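Two bins at a time: Walter Mosquera on sorting household goods

Walter Mosquera has been sorting other people's belongings at Stindell for nine years. The goods come in by van from the drop-off point at Flilmont and from house clearances, and they leave again for the two Yilma shops, for repair or for the tip. Mosquera sets up the benches, trains new staff and decides what kind of bin goes where.

We met on a Wednesday at seven in the morning, before the first van.

He started as a driver. "I used to drop the boxes at the door and leave," he says. "I had no idea what was in them. Then my back went and they put me on a bench for a month, and I stayed."

What comes in is mostly small: kitchen things, toys, brushes, tools, picture frames, the contents of one drawer after another. Furniture goes to a different building. Mosquera says people tend to pack by room, then give up near the end and fill the last box with whatever is left. Those last boxes take the longest.

"A box of plates, you check for chips and you wrap them. Ten minutes. A box where somebody has tipped in a bathroom shelf, a toy shelf and half a shed, you can be there for most of an hour, because every single thing goes somewhere different."

He works with two bins, one behind the other. The front one holds what is being dealt with. The back one takes what has been decided on, and it gets cleared before the next lot starts. He is strict about that.

"If there's stuff in the back bin when you start, you don't know whose decision it was. Did I put that there? Did the last shift? You end up checking it all again."

New people often want more bins, he says, one for each category, spread along the bench. He lets them try it. Most go back to two within a few weeks, once they have walked up and down the bench enough times. 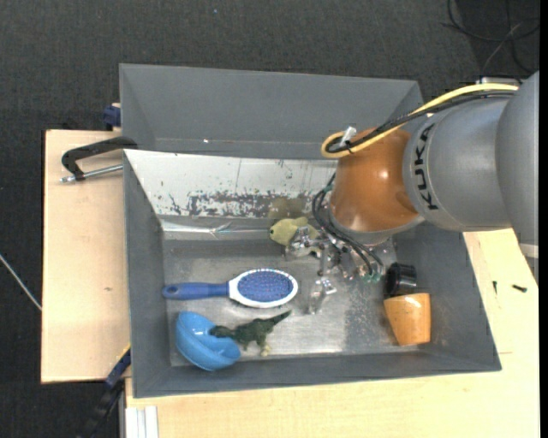
Two grey bins on light wooden tabletops. The scuffing on the lining of the front bin is heaviest along the lower middle.

The bins have walls that slope in towards the bottom, and Mosquera prefers that to straight sides. Things slide down to the floor of the bin and stay there, he says, so there is less reaching into corners. The drawback is that you lose some room. A straight-sided tub with the same opening holds more, and at Flilmont, where the job is only to get goods under cover, they use straight ones.

Lining a bin was his idea, though he did not do the first one himself. That was Tarmo Ramanauskas, who runs the repair bench at the other end of the building and had sheet metal left over from another job.

"I complained to Tarmo that we were going through tubs," Mosquera says. "Someone drops a spanner in, someone drops a pan in, after a while the wall has a groove in it and the groove holds dirt. He said, put a sheet in it."

Ramanauskas, who had come over to borrow a tape measure, remembers it as a longer argument. "He wanted it thin so it wouldn't be heavy. I said thin will buckle. We did a thin one first and it buckled." The materials for the second attempt came to $259, which covered several bins and a box of fasteners they are still using.

A lining takes a beating. The finish goes first where things hit the wall on the way down, then flakes spread out from there. Mosquera is not troubled by the look of it.

"It's meant to get wrecked. I run my hand over it, with a glove on. If nothing catches, it stays. If something catches, it comes out, because you can't have a sharp edge near a soft toy. One pulled thread and the shop can't sell it."

Soft toys are the item he has the most to say about. They arrive mixed in with everything else, usually near the top of the box, and they pick up whatever they have been lying against. He likes them taken out early. Brushes he would take out early as well, for the opposite reason, as they tend to leave things on their neighbours. Neither rule is written down anywhere.

"I tell people on their first day and then I tell them again on the third. By the second week they're telling me."

The benches are 95 centimetres high. They used to be lower, until a review by Grernilitz, the company that owns the building, led to a set of new frames. Mosquera asked for the tops to be made in separate sections, so that one could be lifted off and sanded without emptying the whole bench. He would have gone a little higher again – he is tall – but accepts that he is not the only one standing at them.

The busiest stretch of the year is February, when leases turn over and students leave. Last time the bench cleared 1,295 boxes in the month, and some of the vans had to wait in the yard. He would like a covered area out there, and has been asking for one for a while.

I asked him whether he looks at his own cupboards differently now. He said his wife thinks he has become hard to live with on the subject of drawers.

"I pack by size," he says. "Heavy at the bottom, soft things in their own bag, and I write on the box what's in it. If everyone just wrote on the box, I'd be happy."

The first van backed in shortly before eight. Mosquera put his gloves on and went out to see what was in it.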